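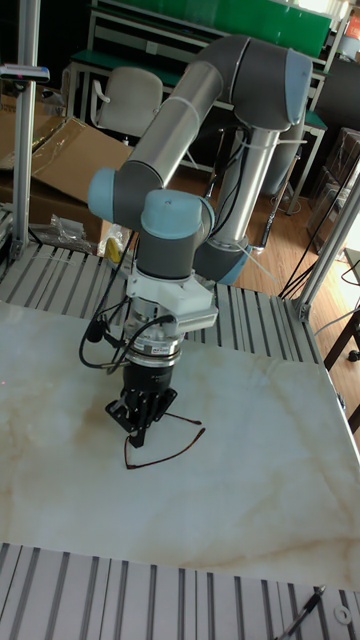 Updated February 25, 2023. For the Wernmont kids' health page, ages 8 and up. Grown-ups can read it too.

# What is epilepsy?

Ok so. Your brain runs on electricity. Not the plug-in-the-wall kind, much smaller, but real electricity. Tiny signals zip from one brain cell to the next all day and all night. Pick up a spoon — signals. Laugh — signals. Dream about a giant waffle — yep, signals.

Most of the time the signals take turns. A bit like kids in a classroom who raise their hands. Now picture the whole class shouting at the same time. No one can hear anything, the teacher can't teach, everything stops for a minute. Then it gets quiet again and class goes on.

A seizure is kind of like the shouting. A lot of brain cells fire off together when they shouldn't. While that's happening, the brain can't do its normal jobs properly.

Epilepsy (say it: EP-ih-lep-see) means a person's brain is likely to have seizures more than once, without something like a high fever setting them off.

## What does a seizure look like?

Depends! There are lots of kinds. A few:

- **Staring ones.** Called absence seizures. The kid just stops, mid-sentence maybe, and looks blank for a few seconds. Then carries on. Teachers sometimes think it's daydreaming. You can't snap someone out of it by calling there name.
- **Jerky ones.** One arm or leg might jump all by itself.
- **Mixed-up ones.** The person is awake but confused. They might pick at their shirt, smack their lips, wander around.
- **Big ones.** Called tonic-clonic. The body goes stiff, the person falls, then the arms and legs shake. Looks scary. Most are over in a minute or two. The person usually doesn't remember it and feels really tired after.

TV only ever shows the big ones. So lots of people don't know the others are seizures at all.

## Why do some people get it?

Sometimes doctors can find a reason. A bad bump to the head a long time ago, or an illness in the brain, or something in the genes a person was born with. Very often they can't find a reason. That is annoying but true.

What we do know:

It's nobody's fault. Not the kid's, not mom's or dad's.

You can't catch it. Not from sharing a cup. Not from hugging, not from sitting on the same bus seat or using the same pencil. A seizure isn't a germ.

It doesn't mean someone isn't smart. Some kids with epilepsy find school hard and need extra help, and so do lots of kids without it. Some are top of the class.

## How do doctors find out?

First they ask a ton of questions. What happened, how long did it last, what were you doing before? If somebody saw the seizure, that person's story helps a lot, because the one who had it may not remember.

Then maybe an EEG. Small round sensors get stuck on your head with paste and a machine draws your brain signals as wiggly lines. It doesn't hurt. It doesn't put any electricity in, it only listens. The paste is sticky and takes a couple shampoos to get out. At the Brilden clinic they let you bring a stuffed animal, and you may be asked to look at a flashing light or breathe really fast, like blowing on a pinwheel.

Maybe an MRI too. That's a big camera shaped like a donut that takes pictures of the inside of your head. LOUD. You wear ear plugs or headphones and you have to lie very still. 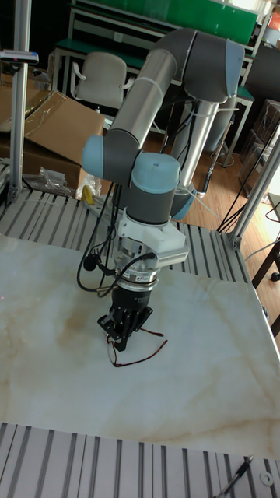
*Robot arm with light blue joint caps, over a white marble-patterned work surface.*

## Can it be fixed?

Medicine first, usually. It doesn't cure epilepsy but it helps the brain cells calm down, and for a lot of people the seizures stop as long as they keep taking it. Every day! Skipping is a bad idea even if you feel great. Some medicines make you sleepy or grumpy at the start — tell a grown-up if so, the doctor may be able to change it.

If medicine doesn't work there are other things to try. A special diet for some kids (lots of fat, hardly any bread or sugar, a doctor has to run it). A small device under the skin that sends signals up a nerve. For some people, an operation.

And some kids grow out of it. Absence seizures often go away in the teen years. A kid who starts having them at 7 might be done by 13. Others still have epilepsy at 18 or 35 or 80 and have jobs and families and dogs.

## What do I do if my friend has a big seizure?

Read this part twice. Really.

1. Get a grown-up. Yell if you have to.
2. Stay calm, stay with them.
3. Look at a clock. How long is it going on?
4. Move hard stuff out of the way. Chairs, backpacks, scissors.
5. Something soft under the head. A folded jacket is good.
6. When you can, help roll them onto their side.
7. Don't hold them down.
8. **Don't put anything in their mouth.** No spoon, no fingers, no water. People can't swallow their tongue, that's an old story and it's wrong.

Call 911 if it goes past five minutes, if another one starts right after, if they're hurt or having trouble breathing, if it happend in water, or if it's their first one ever. Not sure? Call anyway. You won't get in trouble.

When it stops they might be confused, or embarassed, or want to sleep. Talk quietly. Tell them where they are. If other kids are crowding around ask them to back up.
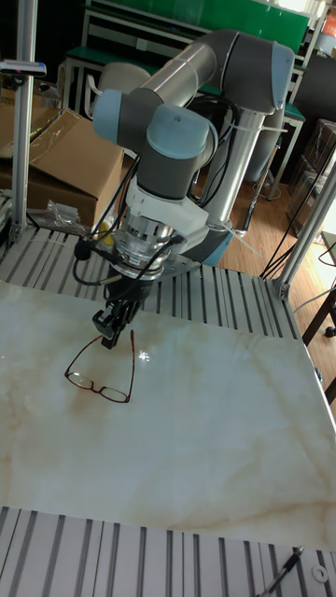 And afterwards, just be normal. That's what kids in the Derno after-school group said they wanted most. Not whispering. Not twenty questions at lunch. One of them said the seizure was over in a minute but the staring lasted till June.

## Why are people weird about it?

Old ideas, mostly. Long ago people had no clue what was going on in the brain, so they made stuff up. Magic, curses, evil spirits. Kids got hidden away at home. We know better now but bits of the old ideas hang around, and some families still keep epilepsy secret for fear that other people will be mean.

Telling is up to the person who has it. If a friend tells you, that's their news, so don't go spreading it. (Grown-ups who look after them, like teachers and coaches, do need to know.)

## Can kids with epilepsy still do stuff?

Mostly yes! Soccer, sleepovers, band, camp. A few rules though. Swim only with a grown-up watching who knows about the seizures. Helmet on the bike. Ask the doctor before climbing anything high. Showers are safer than baths. Get enough sleep, since being super tired can bring on a seizure.

Flashing lights? Only bother a small number of people with epilepsy. So most can play video games fine.

## Words to know

**Neurologist** — brain and nerve doctor.

**Trigger** — something that makes a seizure more likely, like not sleeping.

**Aura** — a funny feeling or smell or taste some people get as a seizure is starting.

**Seizure action plan** — a page that tells grown-ups what to do. The school nurse should have a copy.

More questions? Ask your own doctor or nurse, or drop a note in the question box at the Danladi library, room 204. No name needed. We'll put answers on the next page.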